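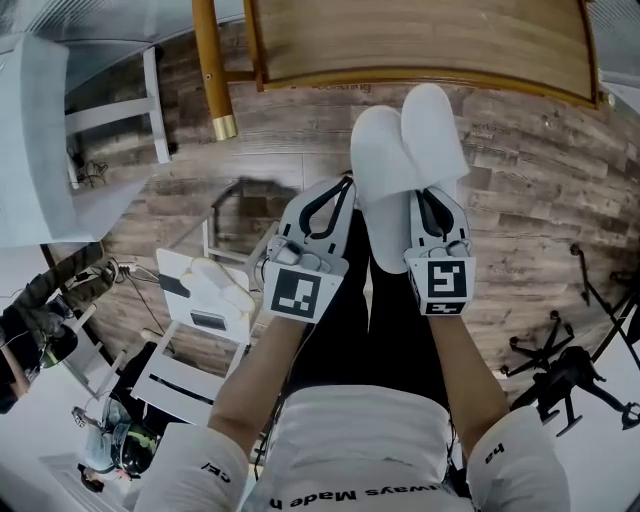
Figure 4. A pair of white slippers held together, side by side, over the plank floor.

4.2 Slippers and where they come to rest

Of all the small things we followed through the home, slippers gave us the most to think about. They are cheap, light and soft, they belong to the floor in a way that few other possessions do, and they are picked up and put down far more often than people believe. When we planned the diaries we gave footwear one line on the sheet, between bags and umbrellas. By the end of March that line had been split into five, and we would happily have split it again.

The diaries came from 30 households in the Masson and Celier districts, all of them in flats with hard floors in the main room. Each household kept a sheet by the front door and wrote an entry whenever slippers were moved by hand. Sliding them with a foot did not count, though several people noted it in the margin anyway (and we are very glad they did, as will be clear below). The diaries gave us 366 usable entries in which both the starting place and the resting place could be read.

The first thing that struck us was how strongly people treat the two slippers as one object. Single slippers appear in the diaries almost only as a problem: one under the sofa, one taken by the dog, one left behind on the balcony. As soon as the missing one is found, the entry goes back to speaking of "them". The way of carrying follows the same habit. The pair in Figure 4 is pressed side by side with the rounded toes pointing the same way, and this is the arrangement most of our households said they liked best for a rack or a low shelf. It keeps the left and right in their places, so that they can be set down and stepped into at once. The other favourite was sole to sole, which people used for suitcases and for the washing basket and which nearly always led to a second bit of handling at the other end.

We had expected pairing to be a matter of neatness, and households that called themselves tidy to do more of it. The diaries show very little of that. One household whose table could not be used for meals on most evenings, by its own cheerful account, never once failed to put the slippers down as a pair. Another, which folded its dishcloths in thirds, left slippers wherever the feet had come out of them. What does seem to matter is whether someone else is expected to use the pair next. Guest slippers were placed together and turned to face the visitor with a care that delighted us. The same people's own slippers were dropped.

Resting places fell into four kinds: beside the door, beside the bed, under a piece of furniture, and what we came to call the open floor. The last deserves more attention than it has had. Earlier work on household clutter, our own included, has tended to treat anything on the open floor as out of place. Slippers do not fit that view. Many of our households had a spot on the bare planks, well away from any wall, that was every bit as fixed as a hook or a drawer. It was often near a chair or a table leg, where the feet come to rest when a person sits down. Asked to show us where the slippers "lived", people pointed straight at it.

Tables and chairs therefore shape the map of slippers in a room more than shelves do. A chair pulled out a little way makes a small pocket of floor that nothing else wants to occupy, and slippers gather there. When the chair is pushed in, they go under with it or are kicked clear, and this is where the margin notes came in so useful. A good many of the entries that begin "from under table" follow a note of this sort, often from the same day. The hand tidies what the foot has moved.

The floor itself plays a part. On planks, people told us, a pair looks crooked unless it lies along the boards. Several lined the toes up with a joint and were rather proud of it. We have not seen this mentioned before and would love to know whether it holds for tiles, where there are two directions to choose from. Our carpeted households were too few to say, and we left them out of the counts.

Colour came up more than we had planned for. White slippers were said to be easy to find against brown or grey boards, and easy to mind about, too; owners of white pairs wrote of lifting them before sweeping, while owners of dark pairs more often swept round them. The numbers here are small and we offer this only as something to look for.

For the storage trial we used the Ludness rack, a low open frame that takes pairs toe first, and the Fumine box, which has a lid. Both were left in the homes for the same length of time. The rack was used more, and it was used by more members of each household, children among them. The box filled up quickly and then stopped changing. Several people told us it had become a place for the slippers they did not wear, and two had moved it to a cupboard before we came back to collect it. Lifting a lid with a pair in one hand was the complaint we heard most. The rack had a fault of its own, in that larger sizes stuck out into the hallway and were tripped over.

What the trial did not do, in any home, was clear the open floor. The favourite pair stayed where it had been, by the chair, and the rack took the rest. We now think of the two as doing different jobs, and section 4.3 takes up the same question for bags, where the pattern is weaker but still there.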